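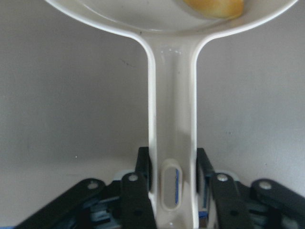

Proltdale Notices, No. 151, p. 19

Zuda is looking for 3 people to help with a fault study at our workshop in Proltdale. The work is paid and it will take place in July.

Our two-arm robots have a problem which we could not yet solve. When a gripper holds a light plastic thing by its handle, the fingers sometimes open without any command. In our log we have 1275 lifts, and in 19 of them the object was dropped. In one case the arm also continued to move after the stop button was pressed. This second fault is the more serious for us, and no participant will go inside the marked line before Imhof has checked the stop circuit again. 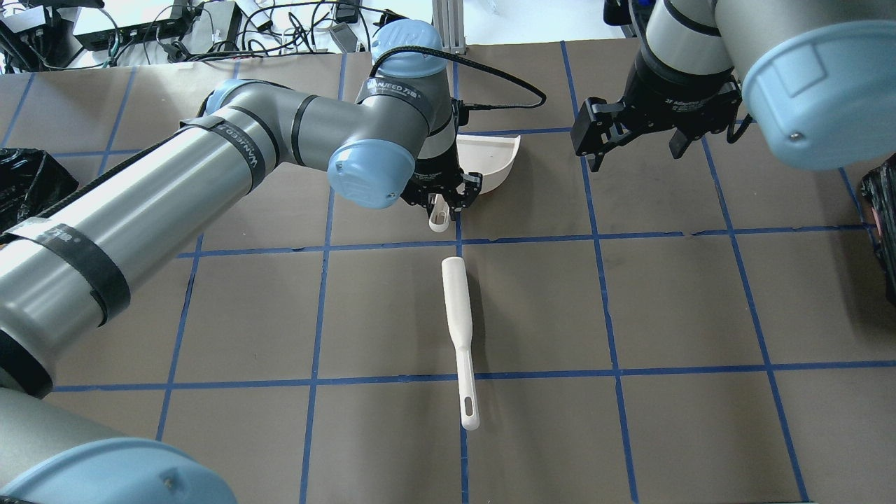 Two arms at the taped table, with a white brush lying across one of the blue lines.

Your task is to watch the lifts, to write down the time of every drop and to press the stop button when we ask for it. You will sit at the desk behind the line. You do not need to know programming, but you should read English well and be able to concentrate for a long morning. Closed shoes are required, and long hair must be tied.

We start at 8.30 and finish at 12.30. Lunch is offered.

Please write a short letter to the Dedent office, Proltdale, and mention "Gripper study". Tell us also if you have worked near machines before.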